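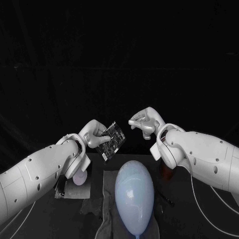 Dark circuit board with printed white lines

Fumport Mail Mover for Windows

If you have ever changed computers and watched years of email stay behind on the old one, you will like this little program a lot. Fumport copies your messages, folders and contacts out of one mail program and puts them into another, and it keeps your folder tree the way you had it (subfolders and all!). It runs on any 64-bit Windows PC and the download is only 60 MB.

What it does

Pick the mailbox you want to move, pick where it should go, and press Start. Fumport shows every folder with a check box next to it, so you can leave the junk folder out if you want. Attachments come along with their messages, and read and unread marks stay as they were. We tried it on a Zoka Mail archive with 998 folders and they all showed up on the other side in the right order - even the ones with accented letters in their names.

New in version 2

The preview pane is our favorite part of this release. Click any message before the move and you can read it right there, which makes it so much easier to decide what to keep. There is also a pause button at last. Stop a long move in the evening, shut the lid, and pick it up the next day from the same message.
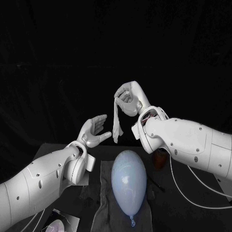 White robot arms over a dark table

File types

Reads: MBOX, EML, Zoka Mail archives, Koech Desk backups
Writes: MBOX, EML, PDF (single messages or whole folders)
Contacts: CSV and vCard

Koech Desk backups with a password will ask for it once per file. Calendars are not moved yet.

Trial and license

The trial runs for 168 hours from the first start, with every feature switched on. A license covers two computers, so you can have it on the old PC and the new one at the same time. Updates within version 2 are free.

Before you install

Close your mail program first, or some folders may show as locked. If you have Graron Backup running in the background, pause it until the move is done. Settings from version 1 are picked up on first start, and the old version can be removed after that from the Windows Control Panel.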